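Relow tabletop handling guidelines: progress report to the Clesico fund
Clatville bench group
4 February 2022

You asked for a plain account of where the money has gone and whether the rules are worth keeping. My answer to the second part is "some of them." The longer answer follows.

The grant was for writing a set of good practice rules for small robot arms that handle everyday kitchen things, and for trying those rules out on a real bench. The first draft had 32 rules. It now has 31. We dropped the one asking the operator to declare the bench "fit for purpose" before each session, as it told us nothing except that somebody had signed a form. I expect the number to fall again before April and I would not read that as a lack of progress.

What we have done so far

The rules on open liquids have been rewritten. The old text said that a filled cup must be "handled with due care," and you could drive a truck through that. The new text sets a fill line below the rim, says the arm must come to the handle before anything else, and bans crossing over the open top with the gripper at travel speed. Cables get their own rule now. A camera cable that hangs in a loop can reach a cup well before the fingers do, and the old draft had not one word on cables.

The rules on small tools are in worse shape. We ask that a spoon or similar tool be set on a rest with its handle reaching past the front edge, so the start position is the same for each run. Fine on paper. Two blocks and a tool can be set up many ways that all pass the rule as written, and I am not convinced that two people reading it would build the same thing. Anghel, who supplied the checklist software, want to fix this with more check boxes. I would prefer a drawing.

Clean bench rule: still argued over. The draft says "free of debris." A crumb is debris. If we mean it, most sessions fail, and if we don't mean it, the rule should say what size of thing matters. I have asked for a size limit and have not had one.

What I can't tell you yet

The target in the proposal was 1000 logged runs under the new rules. We should not lean on that number. A log shows that the boxes were ticked, and a long log of ticked boxes is still only that. I would trade a good part of it for 10 sessions watched from start to finish by someone who did not write the rules. Please treat this as a formal request to change the target.

I also can't say the rules make the work safer. They make it easier to compare one session with another, and that may be all they do. The cover letter to the proposal promised more, and I would like that wording taken out of anything Clesico prints.

Next steps are a drawing for the tool rest, a size limit for debris, and a shorter form. No extra money is asked for.

Bench work, mug and tool rest
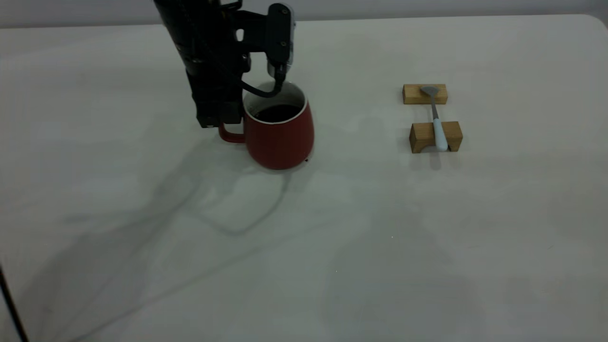
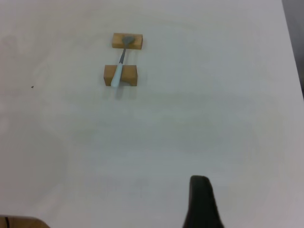
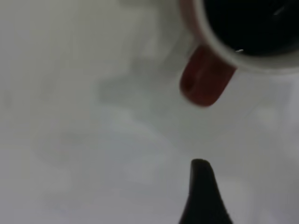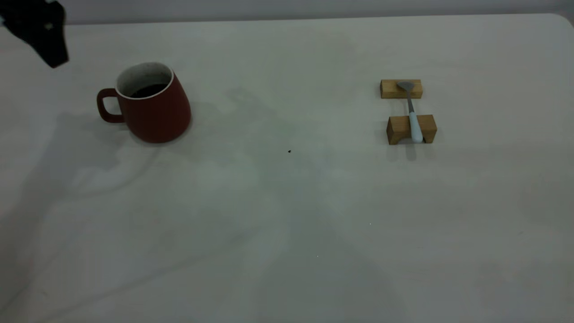

Relow bench, Clatville. First and last: mug and tool rest on the same table. Second: the tool rest. Third: the mug, with one gripper finger below the handle.

Contact: Relow project desk, Clatville | © 2022 Relow | Back to top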